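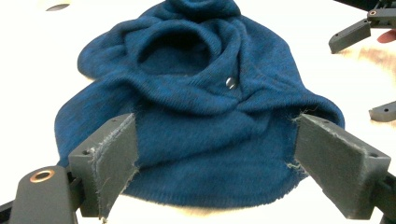 Is 200 demos enough for folding knits, or am I being sold something?
Posted by rosser_dad, Aug 7, 2026

We run a small resale shop in Rimville and most of what comes through the door is knitwear. A vendor wants to set us up with a two-arm folding cell. The pitch is that we don't program anything. My staff would hold a pair of hand-held grippers, do the folding themselves, and the arms learn from the recordings. He says 200 repetitions of one garment and it "generalizes" to the rest of the rack.

I tried the grippers for an afternoon. They're fine, but I fold with my fingertips and these have two stiff fingers per hand, so I was slow and clumsy. If I'm clumsy, doesn't the robot learn clumsy? And I don't see how it picks up how hard to pinch something soft. Has anyone gone past the demo stage with one of these?

Stadora_Mike
Yes it works, we did it with towels. Just record more. The newer models sort out the bad ones by themselves.

Lenuța Toma
I'd be careful with "just record more." Towels are flat and all alike. A knit hood with a button on it is a different animal, and so is anything that bunches up differently each time you drop it.

I spent most of May recording for a project we called Kostau, which was putting garments into a basket and taking them out again. We kept 218 takes. The robot did well on the cloth we trained on and badly on a heavier one in the same color. That was one garment, on one table, with the basket in one spot.

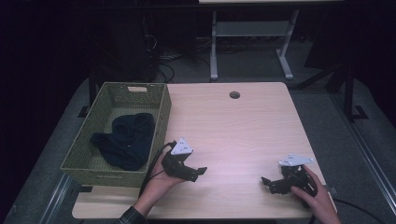
The basket turned out to matter more than the cloth. When we shifted it four inches, the left arm started going for the old rim. So if your vendor's 200 all come from one tidy setup, I wouldn't believe the word "generalizes" until I'd seen it on your rack, with your lights, on a garment he didn't choose.

On clumsy: yes, it copies your hesitations. Ours paused before every grasp because I did. Practice first and throw those takes away. On pinching, ask him straight out whether the grippers record force or only how far the fingers are open. Ours recorded only the opening. Thick knits got squeezed and thin ones slipped — and extra takes didn't fix either.

rosser_dad
Thanks, that's more than I got out of him in two phone calls. I asked about force and he said he'd "circle back." Going to bring 14 sweaters to the next visit and pick them myself.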